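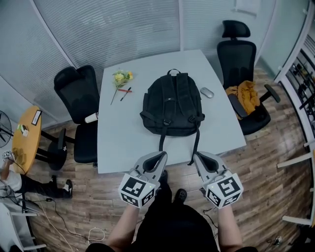

Finger pad comparison, hand-held grippers, August

Bench: gray table, front room at Clalstead
Present: self, Heather Nepia (second pair of grippers, afternoon only)
Requested by: Yoga Liem

Purpose

Decide which pad compound goes on the next build of the hand-held pair. Candidates are the Harora pad (softer, ribbed) and the Varnen pad (harder, smooth). Both fit the same curved finger without rework. Yoga wants one compound on every unit so that spares are common. The earlier comparison on blocks and cups told us very little, since both pads held everything. This one is limited to soft goods: a backpack and a black garment, with small items left on the table as clutter.

Setup

Both hands fitted with the same compound for a run, then both changed over. No mixed pairs. Marker cubes stayed on the bodies during pad changes so the tracking calibration carried over. Checked it after the first changeover anyway and the offset had not moved enough to matter.

Wide-angle camera on each gripper, plus the head view. Exposure locked on all of them. The window side is bright even with the blinds down, and on auto the gripper cameras hunt every time dark fabric fills the view.

Total for the day 40 grasps per compound, half on the backpack and half on the garment. Stopped there because the trigger on the right unit was getting stiff.

Backpack

Starting pose is back panel up, straps toward the operator. Three tasks: lift by the top handle, pick up one strap and lay it to the side, pinch both straps and drag the bag toward the near edge.

Handle lift is easy with either compound. The webbing is thick enough that the fingers close on something solid.

Strap pick is where they separate. The Harora pad grabs the strap on first contact and tends to roll it, so it comes up twisted and has to be laid down and taken again. The Varnen pad slides a little, then seats. Less grip on paper, cleaner pick in practice. Failures on strap picks, both hands together: Harora 11, counting a twisted strap as a failure. If twist is allowed the two are level. Yoga should say which definition applies before anyone quotes the number.

Drag: no difference I would defend. The bag is light when empty. Should be repeated with a load in it.

Note on approach angle. Coming in flat to the table, the lower finger touches the surface before the pads meet and the strap gets pushed ahead. Tilting the wrist up fixes it. Heather does this without thinking and I do not, so part of the spread between operators is technique.

Garment

Harder object, more useful results. One hand holds, the other takes the free edge and opens it out. The holding hand ends up with a thick bunch of fabric between the fingers, and the bunch then stands up in front of its own camera.

Holding force is adequate with both compounds. Harora better here: once the fabric is bunched it stays bunched, and the ribs keep it from creeping out when the other hand pulls. Varnen let the bunch creep on long pulls. Logged creep only when I had to re-grip.

Release is the reverse. The Harora ribs catch on seams and the garment follows the hand up after opening. Had to shake it off several times. Varnen lets go at once.

Cameras

Occlusion on the holding hand is bad enough to be a finding by itself. With a large bunch of fabric, the middle of the view is all garment and the useful information is pushed out to the sides. The other hand's marker can still be in view at the side, which helps to relate the two hands, but that depends on posture and I would not design around it.

Measured the lag between the left gripper stream and the head stream on one file, 636 frames from start mark to end mark. The streams agreed at both ends. Have not checked the right unit. 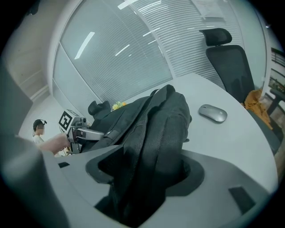 Mount height

Tried the taller Govindasamy camera bracket on the right unit for one short block after the main runs. It clears more of the fabric, but the view loses the fingertips at full close, and the fingertips are the reason for having the camera there. Went back to the standard bracket. A small forward tilt – 31 degrees on the printed wedge, if the label on the bag of parts is correct – might do more than extra height. Not tried.

Where this leaves it

Leaning Varnen for general use, Harora for anything where one hand has to hold fabric against a pull. That does not give Yoga a single compound. A ribbed pad in the harder compound might, and Heather thinks the shop can cut ribs into the existing Varnen stock with the small cutter. Asked for two sets.

To do

Strip and clean the right trigger before any more force comparisons.
Repeat the drag with a loaded bag.
Lag check, right unit.
Get a ruling on twisted straps.
Print the wedge again and measure it.
Relabel the pad tins. The lids were swapped when I opened the drawer.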